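Notebook – cup sorting, teleop demos
19 July 2024
Illia on the controller, me on notes. Solomiia looked in after lunch.

Task for this batch: orange cups and gray cups, the turntable and the blue bin. Simulated cell only, same layout as last week with the white arm and the corkboard room. We are recording by remote control because the hand-guided replays from early July had too much jitter in the wrist.

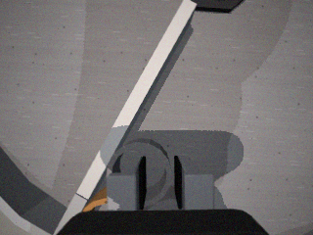
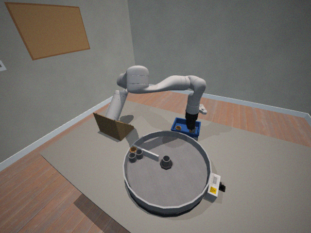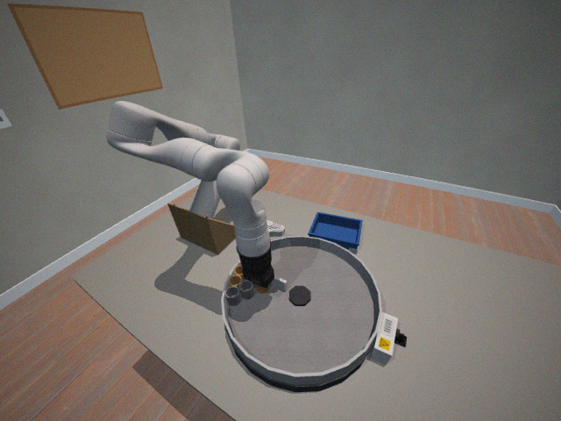 Sim cell, cup task. First view is close in behind the gripper, the other two show the room.

Settings
Control rate left at 30. Episode cap is 1,580 steps, which Illia says is generous. He rarely needs more than half when he goes straight in, but the approach past the divider bar eats time if you come at it from the wrong side. Random seed 499 for the starting layout so Daryna can rebuild it on her machine.

Notes on driving
From the close view alone it is hard to judge height. The fingers and the housing take up most of the lower part and the orange object next to the left finger is nearly hidden. Illia drives on the room view and only switches to the close one for the last bit before closing. I tried it the other way and bumped the bar twice.

Cups bunched against the wall are the slow ones. Best approach so far is straight down, wrist turned so the fingers close along the wall, then lift before moving sideways. If you drag, the neighbor comes with it.

Release: open, wait a beat, then go up. Going up too soon tips the cup. I want that pause kept in the recordings. Volodymyr's trimming script treats it as dead time and cuts it, and the policy trained on trimmed data lets go while already moving. Asked him to leave anything near a gripper event alone.

Second operator
Ivan's first runs are usable but he corrects a lot. Small back-and-forth moves above the cup, then a grab. We agreed not to throw them out – they go in a separate folder and get a look after the first training run. He should practice on the single-cup version before doing more full ones.

Target is 100 good demos before we train. A demo counts as good if there is no contact with the bar and no cup left on its side.

To do
– Shadows: the arm's shadow over the table is strong in the room views. Ask Daryna whether we vary the light now or after the first policy.
– Check that the time stamps for both views line up. I suspect the close view lags by a step.
– Write down the start pose. Illia resets by eye and it shows.
– Copy everything to the Kosis drive before the sim update.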